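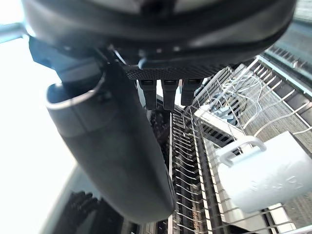
The dish rack, with the white mug on its side again

I meant to write something about the new curtains this week, but I've spent so much of January thinking about the washing up that you're getting the dish rack instead. Sorry to anyone who came for curtains!

We don't have a dishwasher. The kitchen in the Parkness flat has a gap where one could go, and Filippos has measured it more than once (it's 55 centimetres wide, and he'll tell you so whether you ask or not), but for now that's where the bin lives. So everything we eat off goes through the rack, and I've become a bit fussy about it.

I like a wire one. I had a plastic one in my old place and it went slimy in the corners however often I scrubbed it, whereas wire just wants a wipe and a good shake over the sink. The upright bits down the middle are for plates, and if you put big plates at one end and side plates at the other they don't clatter into each other. Bowls are more of a nuisance. I lean them.

Mugs are where we disagree. I put mine upside down, flat on the wires, handle out. Filippos lays them on their sides, and then you pick one up in the morning and a little puddle runs down your sleeve. The white one has lettering pressed into it that you can barely read, and I'm fond of it, so I do notice how it's been treated.

And then there are the cables. White ones, all looped over each other and draped across the wires like leftover spaghetti, with a little pale blue thing caught up in them. I've now put a biscuit tin on the shelf by the door for anything with a wire on it – we'll see if that lasts past Easter.

My other new rule is that the rack gets emptied before bed, even if I'm tired. It takes over six minutes when there's been a roast, and hardly any time on a toast-for-tea night, and coming down to a clear rack makes me feel like a much more organised person than I am.

Curtains next time. They're green, and one of them is 2 cm longer than the other, so there's plenty to say.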